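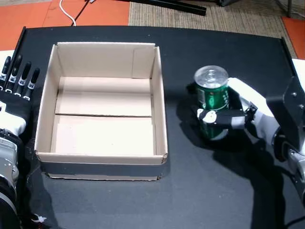

Kerncombe fans, I have news, and it's the good kind! The show is coming back for season 3, and Adhiambo Mohamedi is coming back with it. I may have yelled loud enough to scare the dog.

If you watched the finale in December, you know why I was worried. The last time we saw Mohamedi's character, Ruth, she was on the night ferry out of Buenaventura with a fake passport and her brother's coat, and the boat's lights went out. Cut to black. I've watched that ending 12 times and I still can't tell you if she jumped.

Well, she's alive, or at least she's in it. Streaming service Makix put out the cast list on January 9, 2023, and Mohamedi's name is second from the top, right under Chepkoech Obura, who plays Inspector Dalley. It doesn't say "guest star" next to it either (I checked, then I checked again). Now, this is a show that loves a flashback, so I guess Ruth could spend the whole season in the past. I'd be pretty mad about that, but I'd still watch.

Obura talked a little about the new episodes in a video chat for fans the same evening. She wouldn't touch the ferry question at all. What she did say is that Dalley starts the season off the police force and living above her aunt's bakery, and that she and Ruth have "one very long, very uncomfortable dinner" together. A dinner! Those two haven't been in a room together since the courthouse episode, and that ended with a thrown shoe.

Some other bits from the announcement. The episodes are going to be longer this time, with the opener at 55 minutes. Stonorik, the creepy shipping company from season 1, is back in the story, so maybe we'll finally find out who was paying the harbor master. And filming has already started, with a call out for 500 extras for a big street parade. My money's on the lantern festival from the books, which would mean the mayor is in serious trouble. Book readers, please behave yourselves in the comments, some of us have friends who are only on season 1.

There's no release date yet. Makix says later this year. Both earlier seasons are up to stream now, and I'm starting over from the pilot tonight with a lot of popcorn.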